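Coklow library to lend out tables and chairs

June 11, 2008

Cardholders at the Coklow Public Library will be able to borrow household furniture starting this summer, under a plan the library board approved by a vote of five to 2.

The lending program will begin with 100 pieces, most of them small tables, chairs and bookshelves. Residents may keep an item for 18 weeks and renew it once if no one else is waiting. There is no fee, but borrowers must show a Coklow or Gelen address and arrange their own pickup.

The furniture will be stored in the former Poojary dry goods building on Mill Street, which the town has owned for several years. Repairs to the loading door are expected to cost $2,891 and will be paid from the library's building fund.

Two board members voted against the plan. They said the library should first restore the evening hours it cut in November.

Library director Madhu Mathur told the board that requests had come mostly from renters who move in with very little and from families hosting relatives for a few months. Damaged items will be repaired where possible, and borrowers will not be charged for ordinary wear.

A sign-up sheet is at the front desk. Donations of clean, sturdy furniture can be dropped off at the Folero Road entrance on weekday mornings. Mattresses and upholstered pieces will not be accepted.

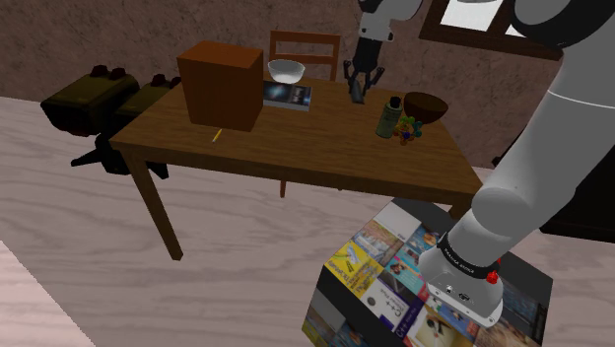

Dolores W. wrote: Glad to see it, but 18 weeks is an odd length. My nephew's lease in Gelen runs six months and he'd have to renew just to get to the end of it. Also, is there anyone who can help with pickup if you don't have a truck?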